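About Redero

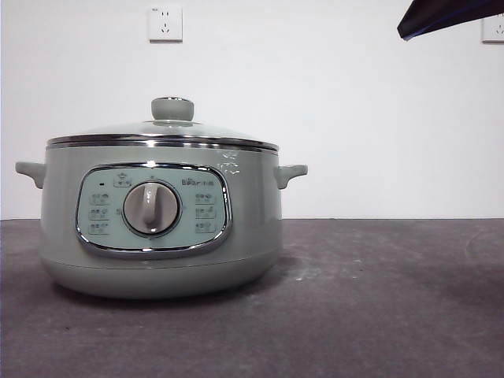
Redero tests robot arms on ordinary kitchen jobs: lifting a lid, turning a dial, moving a cup from one spot to another. Gertraud Widmer started the company with one arm and a rented room. We now work for appliance makers and for firms that build robot hands.

People who come to us have often heard about the Feltholm fault, so we put it on this page.

In March 2020 we were running a lid-lifting program for Feltholm. On run 1341 the arm lost its force reading while it was closing on the knob of a glass lid. The software kept using the last good value, which was close to zero, and went on squeezing and pushing down. The lid broke. The operator hit the stop button, but she had to reach past the table to get to it. She had a small cut on one hand and was back at work the next day.

We stopped all testing for 30 days. The cause was a worn cable at the wrist, made worse by a setting of ours that let the arm carry on with old data. The cable was a part that wears. The setting was our mistake, and it had been in place since the first Lakine trials.

What we changed:

The arm stops if the force reading is more than 5 milliseconds old.
Wrist cables are replaced every 70 hours of running time.
There is a stop button at both ends of every table, and one by the door.
Glass lids are handled at reduced speed, with eye protection for everyone in the room.

Lammers checked the new setup and asked for one more change, a lower limit on downward force. We made it before restarting.

Every fault since then goes in a log that customers can read, including the small ones. Most entries are dropped objects and missed grips. If you are thinking of sending us an appliance, ask for the log first.

Page last updated July 2020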